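Does a veg box really save you money?

Pusthorpe has gone mad for veg boxes. Grandura dropped its flyer through our door in November, promising I'd save 50 dollars a month and waste less food. I have my doubts. Save it compared with what? I already buy whatever's cheap and in season, and I don't need a subscription to tell me what that is.

So I kept my receipts. Over 2 months the box cost more than my usual shop, and I was still going out for onions. The flyer talks up "local flavour" too — local to where, exactly? Half the labels said Vatbridge, 800 kilometres up the highway.
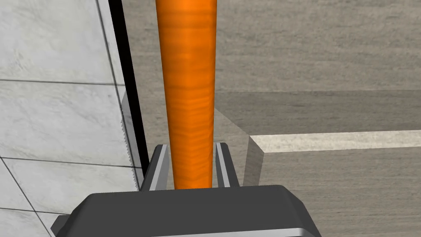 Priya Delacroix reckons I've done the sums wrong, as I've left out the petrol and all the rubbish I throw in the trolley when I'm hungry. Fair enough on the chocolate. I walk to the shops, though, so the petrol doesn't wash.

I've cancelled mine. The cancel button took 5 screens to find.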